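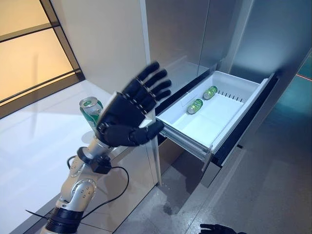
By her second month at Drundesov, Maritza Giraldo had stopped telling her mother she worked in technology and had started saying she taught kitchen chores, which went over a good deal better on the phone. Her mother wanted to know what sort of chores, and Maritza told her about the refrigerator drawer, and how that whole week was cans. When the session opened there were already two green ones lying on their sides in the white bin, and she had the black hand raised over the counter beside a third, palm out, like a crossing guard who has seen your car and would like you to take it slowly. She moved her own fingers inside the gloves and the other fingers moved, a breath behind hers, and she still got a little shiver out of that, though she would never have said so to Calum.

Calum Morrison ran the log. He had a soft voice and a great many opinions about what made a good example, and the chief one was that you mustn't be too good at it. If you put the can down perfectly every time, he said, the thing would learn perfection and nothing else, and the first time a can rolled it would stand there with no idea in the world what to do next.

"So wobble a bit," he told her. "Wobble, and then fix it. Let it see you fix it."

Maritza had spent eleven years waiting tables before this – a good part of it carrying hot soup past other people's children – and she had plenty of wobble to offer. 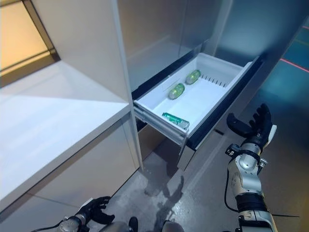
The log asked for a name for every starting arrangement, and Calum's own were dreadful things made of letters and dashes, so she had taken to giving them names of her own in the comments box. There was Church Parking Lot, and Cousins Not Speaking, and one she called Sunday Dinner After The Fight. With one can up near the front lip of the drawer and the other two green shapes lying farther back, she typed Shy Ones At The Dance, and held the right hand open by the drawer while she made up her mind which to ask first. She took so long over it that Calum looked up.

"Are you stuck?"

"I'm thinking."

"Leave the thinking in," he said, after a moment. "I'd like some of that too."

She had done 40 by lunch and she was pleased with nearly all of them. The one she kept going back to, eating her rice out of the tub with a plastic fork, was the one where her nose had itched. You can't scratch your nose in those gloves without the machine trying to scratch its own, so she had simply stopped, with both hands still, and shut her eyes and waited for the itch to go by. It was all in there now, along with everything else. Somewhere among the 1,822 examples they meant to hand over in August there would be a long, patient pause for no reason at all, and she wondered what a mind would make of that.

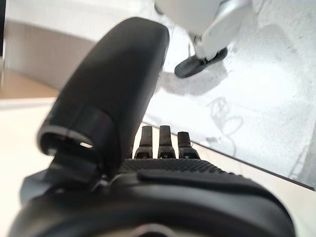 She asked Calum if she ought to throw it out. He scratched his chin, which she felt was a little unkind of him under the circumstances, and said the rule was to flag it and leave it for the reviewers, and that the reviewers were in another time zone and generally in a better mood than he was. So she flagged it. In the box she wrote, "Operator had an itch. Sorry. The can part is nice, though," and then went back for the afternoon, when she tried passing things between two hands and found she was slower at it and enjoyed it more.
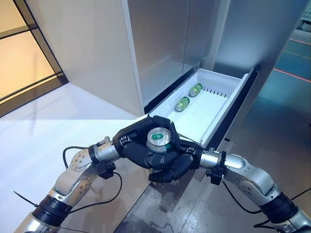
Regula Zürcher wrote back overnight to say that she had watched the pause four times and was keeping it. She had kept one of Calum's once, she added, where he must have sneezed, and as far as she was concerned a bit of waiting did no harm; most of the people she liked best waited now and then before they reached for something. And would Maritza please go on with the names? They had been reading them out loud over coffee and were hoping for more dancing.

Maritza read it standing up with her coat on, and then read it again to Calum, who wanted it known that it had been a cough.

She called her mother on the walk to the bus the next evening. 44 that day, she said, and a good many of them with both hands, the way you'd pass a baby. Her mother asked whether the machine was getting any better at it. Maritza said it hadn't tried yet, it was only being shown, and her mother thought this over through the whole length of a red light.

"Well, don't rush it," she said. "You were terrible with dishes."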